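Chapter 9

Power at the Desk: What a Switched Board Does and Doesn't Do

In this chapter

Why a row of switches is so often oversold
What happens to the load when several things share one lead
Claims on packaging, and how to read them
Where a board should and shouldn't sit

Key words: load, rating, standby power, individually switched, multi-standard outlet, overload cut-out

Most people buy a power board the way they buy a bag of rubber bands. They need one, they grab one, and they never look at it again. A few years later it is behind the desk with a heater plugged into it, and whoever put it there would struggle to tell you what it is rated for. This chapter asks you to look again, and to be a bit suspicious while you do.

We start with a story that gets told in staff rooms. In 1985, the furniture maker Biltmont fitted out a small office with desks that had their power outlets built into the tops. The brochure promised "full control of every appliance". When the building was rewired in May of a later year, the electrician, Yaroslav Bilyk, found that the desks had been joined one to the next, so that every lamp, typewriter and fan along the wall was drawing through a single lead. The switches worked perfectly well. You could turn any lamp on or off as you liked. None of that changed how much current the one lead had to carry when everything was running.

Keep that office in mind as you read. A switch is a handy thing, but it tells you nothing about how much the board behind it can take.

9.1 The board on the table

Before you can judge a board you have to know its parts. There are fewer than the advertising suggests: a body, a lead, some outlets and, on many newer models, a button for each outlet. Anything else (lights, clips, hooks, a coloured stripe) may be useful, or may be there to lift the price.

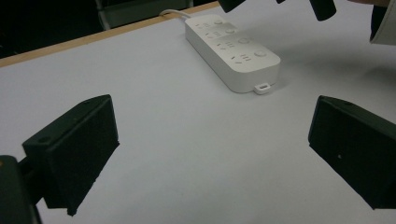
Figure 9.1 A white power board with four outlets, each with its own round button. The outlets are of the multi-standard kind.

Look first at the outlets. A multi-standard outlet has a mix of slots, angled and flat, so that plugs from more than one country can go in. Travellers like them. We are less keen. A plug that fits several kinds of slot may not fit any of them snugly, and a loose plug can heat up at the point of contact. Being able to push a plug in is a poor test of whether it belongs there. If you live in one country and own appliances made for that country, ask what you gain from an outlet that accepts all the others.

Then the buttons. An individually switched board lets you cut off one appliance and leave its neighbours running. That is a real benefit for a printer you use once a week. It is a smaller benefit than most people think for a phone charger, which draws very little when nothing is attached. Section 9.3 works through the sums, and you may be let down by how small the savings are.

Notice, too, what a figure like this can't tell you. It doesn't give the rating. It doesn't show whether there is an overload cut-out, or how well the inside has been put together. A tidy case is no evidence of any of these. For that you need the label, the approval mark and, now and then, a second opinion.

9.2 Three claims to be wary of

"Saves up to 20 per cent on your power bill." Up to is doing a lot of work here. When Antonina Pasichnyk's Year 10 class traced this claim on a Plotel carton, the small print compared a home where every appliance was left on standby all year with one where every appliance was switched off at the board each night. Few homes are like either of those.

"Heavy duty." This phrase has no fixed meaning. The Yurchenko catalogue used it on two boards with different ratings, one of them the lowest in the range. Read the number and skip the adjective.

"Safe for the whole family." Safe when used how, and with what plugged in? A claim that names no conditions can't be tested, and a claim that can't be tested shouldn't sway you.

Activity 9A: Read the label

You will need a power board from home or the classroom, unplugged from the wall, with nothing plugged into it. Don't open the case.

Find the rating. Copy it down with its units.
Find the approval mark. If you can't find one, write that down and tell your teacher.
List the appliances that normally run from this board. Add up their loads and compare the total with the rating.
Set aside 15 minutes to write a short, plain description of the board for a shop shelf. Leave out any claim you couldn't back up.

Swap descriptions with a partner and cross out every word that could be removed without losing a fact. Keep both versions, as you will need them again in Section 9.4, where we look at leads, carpets and the habit of plugging one board into another.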